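Forum > Teaching by hand > Cloth and soft goods

Thread: Folding shirts with hand-held grippers, how long should one take be?

krillbucket
I have been recording shirt folds with a pair of hand-held grippers for the Wosano arm set we have on loan until February. Two hands, one shirt, start spread out, end as a folded block. My takes are all over the place in length and I can't decide whether to cut them into shorter pieces or leave each fold whole.

Right now one take is one full fold. I have 134 of them. The Narlow trainer reads them fine, but the policy it gives me grabs the sleeve, lifts, and then hangs in the air like it forgot the next step. Any opinions on splitting?

tab_and_slot
Split them. Sleeve, sleeve, bottom up, done. I did towels as one long take and got the same hanging in the air. When I cut them into 3 stages it stopped.

old_pulley
I would not split. If you cut at the sleeve, the trainer never sees how the sleeve grab leads into the next move, and you have to write something that decides when to switch. That switch is where mine always fails. Leave the takes whole and slow down your hands.

krillbucket
I can slow down. Posting two shots so you can see what I am working with.
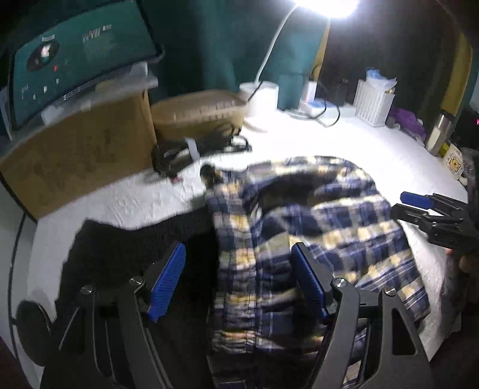 Grab points are my main problem, more than the stages. With a plain towel the corner is the corner. With a shirt I pick a slightly different spot every time and the arm learns the average of them, and the average is often a spot with nothing to pinch. On a plaid shirt with the cloth bunched up and a dark fold opening like this one, I go for the raised edge, but on other takes I have gone for the free corner. I think I need a rule and I need to stick to it.

tab_and_slot
Yes, you need a rule. Always same edge first, always same hand first. Also how far apart do you start the jaws? I open mine all the way before every approach, even if it feels slow. Half-open starts gave me a lot of near misses.

krillbucket
Wide, mostly. I get lazy toward the end of a batch.

old_pulley
Throw out the lazy ones. I mean it. Twenty careful takes did more for me than a big pile of mixed ones.

ferrous_pat
Disagree with both of you on hand-held for this. I do shirts by remote control with the Gultard leader arms and I would not go back. When you drive the real arm you can only do what the arm can do. With a gripper in your fist your wrist does things the arm will never reach, and then you wonder why it hangs. My bet is that his pause is a reach problem and has nothing to do with stages.

old_pulley
Remote is slower by a lot though. I get maybe one fold by remote in the time I get 5 by hand. And you can't feel the cloth pull.

ferrous_pat
You can't feel it much through a linkage either.

old_pulley
You feel it some. Enough to know when you picked up two layers.

krillbucket
The reach thing is worth checking. I do roll my wrist over when I bring the hem up. Second shot:
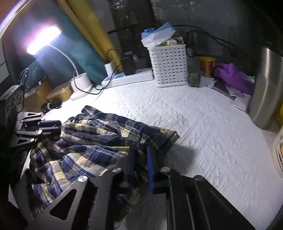
Plaid shirt on the white quilt, gripper in close.

krillbucket
Question on surfaces, while that is up. The quilt has a raised pattern and I wonder if that hurts. I figured the arm should see more than one surface, so I have some takes on a smooth white top as well.

tab_and_slot
More than one surface is good, but get it working on one first. A soft surface also lets you push the lower finger down into it and scoop under the cloth. On a hard top you can't do that, the finger just stops. So you are teaching two different pickups and calling them one task.

krillbucket
I had not thought of that. I do scoop on the quilt.

ferrous_pat
Then sort them by surface and train on each pile alone. If the hard top pile still hangs, look at the wrist. Ezeani has a reach check script in their tools folder. You feed it the gripper path and it marks any part the arm can't get to. It does not care how the path was recorded.

old_pulley
I will agree with pat on that one. Run the check before you record anything new.

krillbucket
Ran it on the hard top takes. It marks the hem part on most of them, right where I roll my wrist. The sleeve grab is clean on all but 4. So pat was right about reach for the hem, but that does not explain the pause after the sleeve, which comes earlier.

tab_and_slot
Which brings us back to splitting.

old_pulley
Or to having two different first grabs in the data, which he already told us he has.

krillbucket
Going to redo the hard top set whole, same edge first, jaws full open, no wrist roll. If it still hangs after the sleeve I will cut the same takes into stages and train again, so it is a fair comparison. Will post both.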